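Bindery notebook, September, started 9.40

Paste again. The batch I made up last thing yesterday had gone to water by the time I got the lid off, so either the wheat starch is past it or I am. Unnur says the starch. Unnur is kind.

Made a fresh lot, one part starch to five of water, stirred until my wrist gave notice. Sieved it twice. It now looks like something you'd be given in hospital, which I take as a good sign.

The Casden ledger: 60 leaves, most of them sound, 2 with the corners chewed away. Solange reckons mice, Alcides reckons a clerk. Mended both corners with the thinner Japanese tissue, torn edge not cut, and put them under blotters and the small weights. The thicker tissue cockled on the test strip, so please stop putting it back in the top drawer as though it were the good stuff.

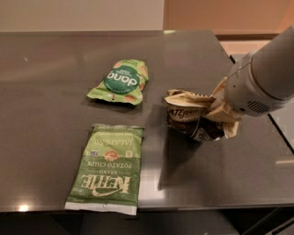 Dark table, late morning. Green pouch is dang.

Sewing frame: the left upright still leans. I packed it with a folded bit of card, as everyone before me has done, and there is now more card than joint. Manee has offered to plane it properly. Accepted before she could think about it.

Spine linings for the Manville volumes cut to size, then cut again to the right size. Grain runs head to tail on all of them. I checked, having learned that one on somebody's hymn book.

Still to do: change the blotters at 2, find the bone folder (not the chipped one), ask Solomiia whether the leather is coming or was only ever a rumour. Do not open the press before tomorrow - this means me.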